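Storing unwashed eggs at room temp - how long is realistic?

coop_ledger
October 8, 2018
Starting a thread because the older one was closed. I keep a small laying flock outside Surndale and don't wash. Eggs go in a pantry that held 63 F through September. The extension handout I have says two weeks at room temperature, then refrigerate. A neighbor leaves hers out a month. I'd like numbers if anyone has kept them, preferably with humidity.

villalobos_hens
A month is fine at 63 F if the shell is clean and uncracked. What you lose is quality, and safety on a clean shell is a separate question. The white thins, the yolk flattens, the air cell grows. For baking you won't notice. For poaching you will, after day ten or so.

My rule is 2 weeks on the counter for anything I sell, no limit written down for what we eat.

plainfeed
Disagree with "no limit written down." If you don't date them you don't know what you have. A pencil mark on the large end takes one second. I also wouldn't separate quality from safety that cleanly. Once the white thins, the yolk drifts toward the shell, and the white is what was slowing bacteria down.

coop_ledger
That matches what I've read. Does anyone weigh them? Moisture loss should be easy to track on a gram scale.

aststead_oldbarn
I did this last winter. Same shelf, same hen breed, brown eggs, large. Loss was linear for as long as I measured. Method:

1. Weigh each egg the day it is laid, to a tenth of a gram. Write weight and date on the shell in pencil.

2. Set it large end up in a tray that stays in one place. Plastic is better than pulp for this - pulp takes up moisture from the room, and you want the tray out of the equation.
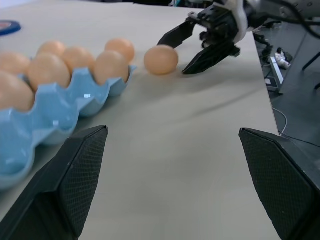
3. Weigh again at the same hour every few days. Use the same scale and tare it each time.

4. Log room temperature and relative humidity next to each weight. Without humidity the numbers mean very little to anyone else.

5. Stop when the egg floats. Open it outdoors.

Low humidity mattered more than I expected. The week the wood stove ran, the loss nearly doubled.

plainfeed
Useful, thanks. One objection to step 2: a closed tray and an open tray will not give the same curve. Which was it?

aststead_oldbarn
Open the whole time. Fair point, I should have said so.

villalobos_hens
The float test is also a poor stopping rule. It tells you the size of the air cell and nothing about what's growing. I've had floaters that were perfectly good and a sinker that was rotten.

aststead_oldbarn
As a safety test, agreed. I'm using it as a fixed density, so every egg stops at the same condition. Those are different uses.

villalobos_hens
Then say so in the method, because people will copy it.

hx_bantam
Whatever you decide, don't move them from fridge back to counter. Condensation on an unwashed shell is worse than either storage method alone. Ours go straight from the nest box to wherever they are staying.

coop_ledger
Noted. I'll run the weighing method with two open trays, one in the pantry and one in the cellar, which is cooler and damper. Will post weights when the first egg floats.

plainfeed
Date them.

Related threads
Pulp or plastic trays for long storage
Viter hygrometer reads high - can it be calibrated?
Water glassing: lime ratio and crock size
Nest box litter and dirty shells
Candling brown eggs, which light?
Surndale feed prices, September
Views: 2,308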